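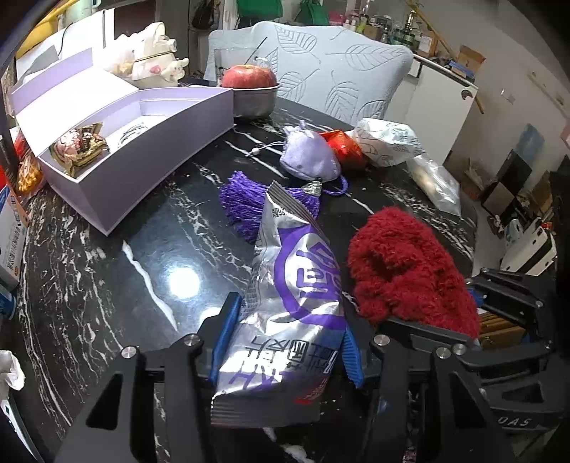

Packing order for a small gift box

I have a lidded box, a few foil-wrapped snacks and a satin pouch with a long tassel. The threads tangle whenever I close the lid. What goes in first?
Mateja Nikolaidis
Sep 24, 2021

Rigid items first, against the walls. Snacks next, upright. Pouch last – comb the threads straight and roll them in a strip of tissue 2 inches wide. Do not fold the tassel under its cap.
Kravchuk

Agree on the tissue. Keep fresh fruit out of the box.
Emerero

I just use a bigger box.
Lullari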